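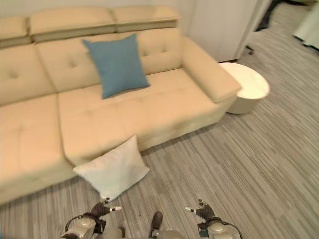
Kallari グリッパー用 交換指先セット(白)対策品

読了時間 4分

家庭用双腕機 Haslam のグリッパーに取り付ける、白い指先の交換セットです。左右の手に2個ずつ入っています。初期ロットで「クッションを離さない」という報告が続いたため、材質と溝の形を見直しました。離さない、と書くと何やら情が深そうですが、要するに不具合です。

■ 何が起きたか

8月、弊社の評価室で片付け動作の連続試験を行っていたときのことです。課題は、床にある白いクッションをつかみ、ソファの座面に戻す。人間なら電話をしながらでもできる仕事で、ロボットに任せると担当者が一日中つきっきりになる仕事でもあります。

192回目の動作で、右手が「開」の指令を受けたのに、布が指先から外れませんでした。制御側は放したものと判断し、腕を引き上げます。クッションもついてきます。ソファの上を通過し、肘掛けの向こうの丸いサイドテーブルに接触したところで、過負荷検知が働いて停止しました。破損したものはありません。テーブルに何も載せていなかったのは、安全対策の成果だと報告書に書きたかったのですが、品質担当の Darren Tapley に赤字で消されました。

■ 原因

旧指先の滑り止め溝が深すぎました。細かい織り目の布に強く押し当てると繊維が溝に入り込み、指が開いても片側に残ります。設計時の試験には樹脂ブロックとアルミ缶しか使っておらず、どちらにも繊維はありません。気づくのが遅いと言われれば、そのとおりです。

もう一点、制御ソフト Clallik の把持判定にも穴がありました。指の開き幅だけを見て「放した」と結論していたのです。手首の荷重値は正しく「まだ何か持っている」と訴えていましたが、当時の Clallik はそれをログに記録するだけで、判断には使っていませんでした。よく聞き、よく書き留め、何もしない。社内会議を参考に設計した覚えはないのですが。

■ 変更点

・溝の深さを浅くし、角に丸みをつけました。
・表面の硬さを上げました。そのぶん、つるつるした食器は少し苦手になっています。
・Clallik 側では、開いた後の荷重が33グラムを超えて残る場合、腕を動かさず、その場で指を開き直します。2度試して外れなければ停止し、人を呼びます。

対策後は同じ課題を601回続け、引っかかりによる停止はありませんでした。クッションの角が座面の縁に当たって床へ戻った例はあります。指先の交換では直らない種類の失敗なので、本ページでは深追いしません。

■ 対応機種

Haslam 標準グリッパー(2本指)専用です。Stindenach 製の手首アダプターをお使いの場合も装着できますが、ケーブルの取り回しによっては外側のねじに工具が届きにくくなります。届かないからといって、ケーブルを引っ張って隙間を作らないでください。その修理は保証の対象外です。

■ 交換手順

1. 腕を下ろした姿勢で停止させ、主電源を切ります。非常停止だけでは不十分です。
2. 指先の付け根にあるねじを緩め、古い指先をまっすぐ引き抜きます。
3. 溝のある面を内側に向けて新しい指先を差し込み、付属の工具で締めます。工具が空回りしたところが適正な締め具合です。気合いを足す必要はありません。
4. 電源を入れ、Clallik の「指先校正」を実行します。省略すると旧指先の厚みのまま把持するため、薄いものをつかみ損ねます。

■ 使用上の注意

布製品を持ち上げたまま停止した場合は、手で引き抜かず、必ず主電源を切ってから指を開いてください。停止中でも指には保持力が残っています。動作中は腕の届く範囲に入らないこと。クッションが床に落ちていても、拾ってあげないでください。親切心から手を出した瞬間に腕が動き出す、というのがいちばん困ります。

レースやニットなど目の粗い布は、対策品でも引っかかるおそれがあります。おばあさまの手編みのカバーは、人間が担当してください。

■ 初期ロットをお持ちの方へ

指先の裏に丸い刻印がないものが旧品です。無償で交換しますので、購入窓口へ本体の製造番号をお知らせください。旧品の返送は不要です。こちらの引き出しには、すでに十分な数があります。

シェア 33 コメント 2

関連製品
・Kallari 手首ケーブル保護カバー
・Haslam 用 指先交換工具(単品)
・Stindenach 手首アダプター 取付ねじセット
・Clallik 更新のお知らせ:把持判定の変更について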